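Ovton Support Portal
Ticket 4143 - Left hand stops closing mid-grasp, thumb fault
Product: Luvari hand, left, on Mateos arm
Priority: Normal
Opened by: Yoshinori Murakami
Status: Waiting on parts

Opened 12/28/18

The left hand stops partway through a grasp and the controller reports a thumb overcurrent. The fingers stay where they are and the arm holds position. Clearing the fault and sending "open" works every time. Task is picking a sponge up off a plate and putting it back down. We ran 50 cycles this morning and got the fault on 4 of them. No damage to the hand that I can find. Log attached.

Update, Ovton Support

Thanks for the log. Please send the firmware version and the grip force setting. Does the fault come up with nothing in the hand? Please also reseat the cable at the wrist with power off and run again.

Update, Y. Murakami

Firmware is 143. Grip force is 70 percent, same as it has been since September. Reseated the wrist cable, no change. With nothing in the hand I ran 50 open/close cycles and got no faults. With the sponge back in the task the fault returned before lunch.

Also tried:
- swapped the power supply with the one from the right arm, no change
- restarted the controller, no change
- recalibrated the thumb, fault went away for a while and then came back

Update, Ovton Support

The log shows thumb current climbing over the last part of the close, before the fingers have made contact. That points to drag in the thumb joint. Please stop the arm with the hand open over the table, palm down, then cut power to the hand only and move the thumb by hand through its full range. Keep the arm brakes on while you do this. Tell us if it feels stiff at any point.

Update, Y. Murakami

Done. Thumb is stiff near the closed end and free everywhere else. The right hand does not do this. Photo of the left hand in the stop position before I cut power to it. 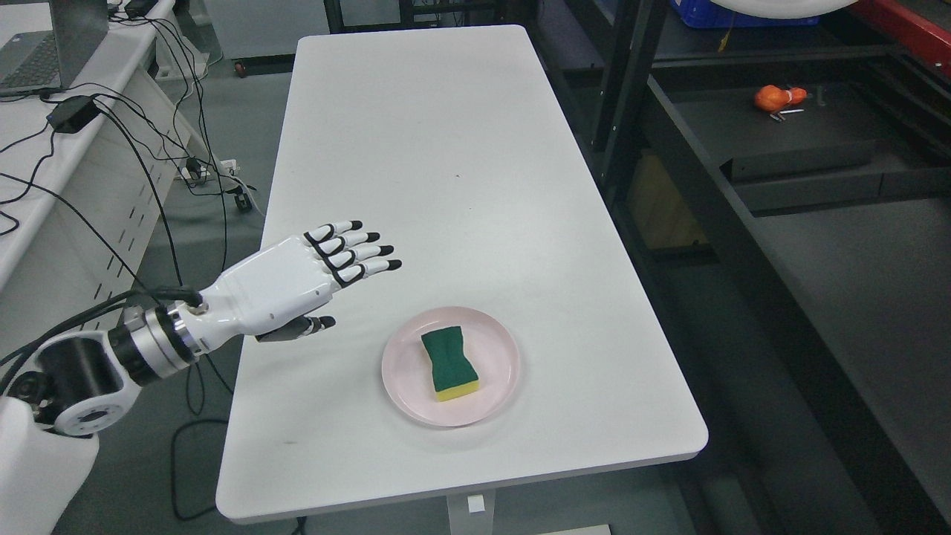

Can we keep running the task at a lower grip force until the part gets here?
Leave the hand out of service, as the drag is in the joint and a lower setting will only make it fault sooner.

Update, Ovton Support

Replacement thumb module is on order under this ticket. It comes with four screws and a new seal - do not reuse the old ones. Run the thumb calibration after fitting, then 50 cycles with the sponge, and attach the new log.

Update, Y. Murakami

Understood. Left arm is locked out at the controller. Will post the log after the swap.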